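Notes on the Hutholm Reading Room

The reading room at Hutholm reopened to members in July, following a winter of repairs to the roof. Membership now stands at 502, and the catalog lists 1,249 titles, most of them local history and shipping records.

Members are asked to observe the revised borrowing terms. Loans run for 20 days. Bound volumes from the Naylor bequest may be consulted on site only, and requests should reach Wendy Rowbotham before noon.

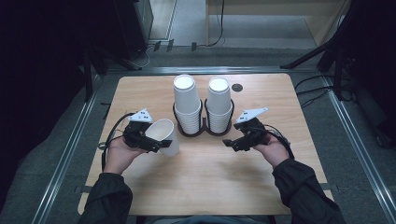

The bequest itself contains almost 200 letters, many concerning the Traltau ferry. Santeri Ahonen has completed the index through the letter M. I have read the early correspondence twice and consider it the finest part of the collection, though the handwriting is difficult.
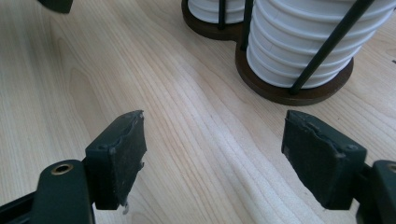

Tabletop with a pale wood grain.

Corrections to the index may be left at the front desk.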